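Betreff: Re: [textilpflege-technik] Restfeuchte und Nachgilben bei Baumwolle nach Heißmangel
Von: Trinidad Espiritu
Datum: 5. Februar 2020
An: textilpflege-technik

Hallo zusammen,

ich antworte gesammelt auf die Punkte von Lahtinen, die Zitate habe ich gekürzt.

> Wir sehen seit dem Umstieg auf Prirar als Neutralisationsmittel
> im letzten Spülbad wieder vermehrt Gelbstich an weißer Baumwolle,
> vor allem an den Kanten der Stapel. Die Ware kommt aus der
> Mangel einwandfrei weiß und wird im Lager gelb. Dosierung laut
> Datenblatt, keine Änderung am Waschverfahren. Wasser enthärtet.
> Kann das am Produkt liegen, oder suchen wir an der falschen
> Stelle?

Kann am Produkt liegen, ich würde aber zuerst den pH-Wert der Ware messen und den des Spülbads nur ergänzend notieren. Die beiden Werte laufen bei dichter Baumwolle auseinander. Das Spülbad reagiert sofort auf die Säuredosierung, im Gewebe sitzt das Restalkali dagegen in den Kapillaren und wird erst nach und nach frei. Wer nur das Bad misst, hält die Neutralisation für abgeschlossen, obwohl der Kern der Faserbündel noch alkalisch ist. In der Mangel verdampft das Wasser, das Alkali bleibt zurück.

Wir messen mit Indikatorlösung direkt auf dem entwässerten Gewebe, und zwar an der Naht und in der Fläche. Weichen die beiden Farben sichtbar voneinander ab, reicht die Verweilzeit im letzten Bad nicht. Bei uns waren drei Minuten für Frottier zu kurz, mit acht Minuten war die Differenz weg. Die Säuremenge blieb dabei unverändert.

> Zweite Frage: Wir hatten früher Essigsäure im Einsatz, da trat
> das Problem nicht auf. Der Lieferant sagt, die Säurestärke sei
> gleichwertig.

Gleichwertig in Bezug auf was? Essigsäure ist flüchtig, ein Überschuss geht beim Trocknen zum großen Teil mit dem Dampf weg. Nichtflüchtige organische Säuren bleiben auf der Faser. Bei Überdosierung bekommt man damit saure Ware, und Zitronensäure zum Beispiel kann bei Mangeltemperatur selbst vergilben. Was genau in Prirar enthalten ist, weiß ich nicht, auf unserem Datenblatt steht nur »organische Säuren«. Bitte beim Lieferanten die Zusammensetzung anfordern und ausdrücklich nach der Flüchtigkeit fragen.

> Drittens: Der Gelbstich sitzt fast nur außen am Stapel, innen
> ist die Ware weiß. Das spricht doch gegen Restalkali?

Nicht unbedingt, aber es spricht dafür, dass noch etwas von außen dazukommt. Zwei Kandidaten:

a) Phenolische Vergilbung. Antioxidantien aus Polyethylenfolie oder Vliesverpackung (BHT und Verwandte) wandern in die Ware und reagieren mit Stickoxiden aus der Luft. Das Ergebnis ist gelb, sitzt außen und tritt bevorzugt auf leicht alkalischer Ware auf. Restalkali und Verpackung wirken also zusammen. Fährt bei euch ein gasbetriebener Stapler im Lager oder hängt dort ein Gasstrahler, ist die Stickoxidquelle schnell gefunden. Der Schnelltest: Phenolische Vergilbung geht bei Säurekontakt meist zurück. Ein verfärbtes Stück eine Nacht in einem geschlossenen Behälter über Essigsäure hängen und am Morgen gegen ein unbehandeltes Stück vergleichen.

b) Licht auf optischem Aufheller. Tritt nur auf der Seite zum Fenster auf und lässt sich unter UV gut abgrenzen, da die betroffenen Stellen schwächer leuchten. Bei Stapeln, die in der Mitte des Lagers stehen, scheidet das aus.

Eisen würde ich erst danach prüfen. Eisenvergilbung ist in der Regel fleckig oder gleichmäßig über die ganze Partie verteilt und hält sich nicht an Stapelkanten.

Zur Restfeuchte, nach der im Juli schon einmal gefragt wurde und worauf damals keine Antwort kam: Der Wert nach der Presse hat auf die Vergilbung mehr Einfluss, als man zunächst vermutet. Mit der Feuchte trägt man das gelöste Alkali in die Mangel. Unsere Presse stand auf 70 Prozent Restfeuchte bei Frottier, was zu hoch war. Nach dem Tausch der Membran lagen wir bei rund 19 Prozentpunkten weniger, und die Nachvergilbung war bei ansonsten gleichem Verfahren deutlich geringer. Eine saubere Trennung der Effekte haben wir allerdings nicht gemacht, weil im selben Zeitraum auch die Wasserenthärtung neu eingestellt wurde. 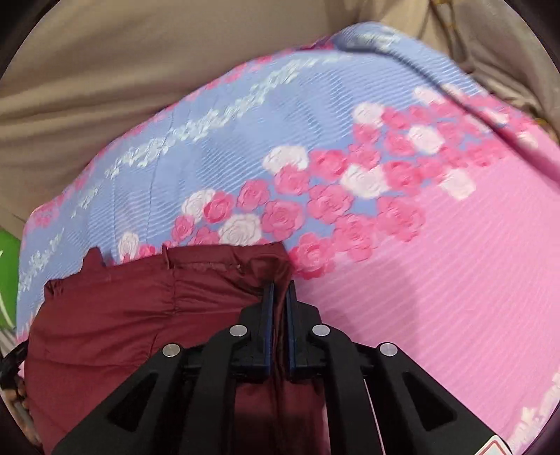

Farbige Ware bitte getrennt betrachten. Dort sieht man die Vergilbung nicht, das Restalkali ist aber genauso vorhanden und macht sich anders bemerkbar: Umschlagen einzelner Farbtöne unter Hitze, schlechtere Nassechtheit, gelegentlich Reklamationen wegen Hautreizung. Der Indikatortest funktioniert auf dunklem Gewebe schlecht. Wir pressen stattdessen ein weißes, neutral gespültes Begleitgewebe auf die feuchte Ware und lesen dort ab. Für Reaktivfärbungen genügt das, bei blutender Ware ist die Ablesung wertlos und man muss einen wässrigen Auszug machen und mit der Elektrode messen.

Beim Auszug unbedingt Kaliumchloridlösung statt reinem Wasser verwenden. In destilliertem Wasser driftet die Elektrode so stark, dass zwei Ablesungen derselben Probe kaum zusammenpassen.

> Gibt es Erfahrungen mit dem Memotby-Dosiersystem? Uns wurde
> gesagt, dass es den pH-Wert inline regelt.

Wir haben es in Pestcombe an einer Waschstraße laufen. Geregelt wird nach dem Badwert, womit das oben beschriebene Problem bestehen bleibt. Die Sonde sitzt im Rücklauf und belegt sich mit Flusen. Ohne wöchentliche Reinigung zeigt sie zu träge an, die Regelung dosiert nach und schießt über. Mit gepflegter Sonde ist die Konstanz von Partie zu Partie gut. Als Ersatz für die Messung an der Ware taugt das System nicht.

Vorschlag zur Reihenfolge:

1. pH der Ware nach der Presse, Naht und Fläche
2. Verweilzeit im letzten Bad verlängern, Dosierung konstant lassen
3. ein Stapel mit und ein Stapel ohne Folie aus derselben Partie einlagern
4. Säuretest an verfärbter Ware
5. erst dann über einen Produktwechsel reden

Punkt 3 kostet nichts und liefert nach wenigen Wochen ein Ergebnis. Die Stapel müssen am selben Platz stehen, sonst vergleicht man die Raumluft.

Wenn die Werte aus Punkt 1 vorliegen, bitte hier in die Liste schreiben, mit Angabe von Flottenverhältnis und Flächengewicht. Ohne diese beiden Angaben lassen sich die Zahlen nicht mit unseren vergleichen.

Grüße
Trinidad Espiritu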